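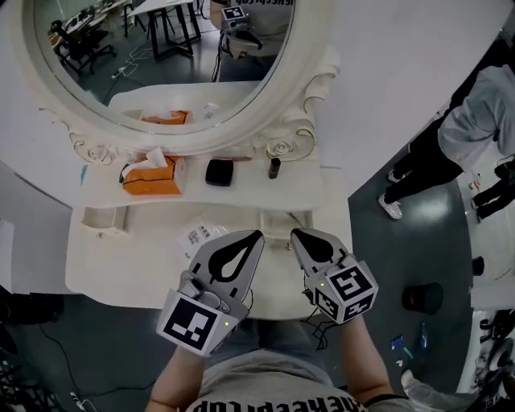
Proyecto final de Economía Doméstica
Lo que gastamos en arreglarnos antes de salir de casa
Entregado el 5 de enero de 2023

Elegí el tema en octubre, después de sumar mis propios tiques y llevarme un susto (¡yo que me creía ahorradora!). Quería saber si a los demás les pasaba lo mismo, así que preparé un cuestionario con 6 preguntas y lo repartí por la residencia Fonard. Me contestaron 39 personas, bastante más de lo que esperaba, aunque dos dejaron en blanco justo la pregunta del dinero, que era la que más me interesaba.

Les pedí que apuntaran durante un mes todo lo que compraban para el baño y el tocador: champú, cremas, maquillaje, cuchillas, colonia, pañuelos, lo que fuera. La peluquería la dejé fuera y ahora me arrepiento, porque casi todo el mundo la mencionó en las observaciones y me habría cambiado el trabajo entero.

Lo que más me llamó la atención fueron los duplicados. Hay gente con varios bálsamos labiales empezados que sigue comprando otro en la caja del súper, y una persona calculó que tenía 200 euros en productos sin abrir. ¡Sin abrir! Yo no llego a tanto, pero tengo un cajón que prefiero no enseñar.
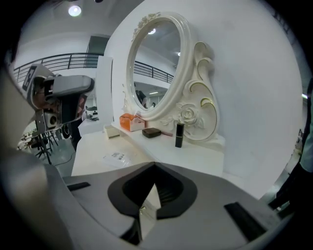

Pues a mí lo que me arruina es el champú, me contestó una compañera cuando le leí el borrador, y me dijo que el maquillaje le dura meses y que metía demasiadas cosas en el mismo saco. Tenía razón, y rehíce las tablas separando higiene y cosmética. Con ese cambio la higiene pasó a ser el gasto mayor en casi todos los cuestionarios.

También comparé precios entre la droguería Adugna y el supermercado. En el gel apenas hay diferencia, en las cremas sí, y mucha. Me faltó mirar las ofertas por internet, y si repitiera el proyecto empezaría por ahí y pediría los tiques en vez de fiarme de la memoria de cada uno. Las tablas completas y el cuestionario van en el anexo.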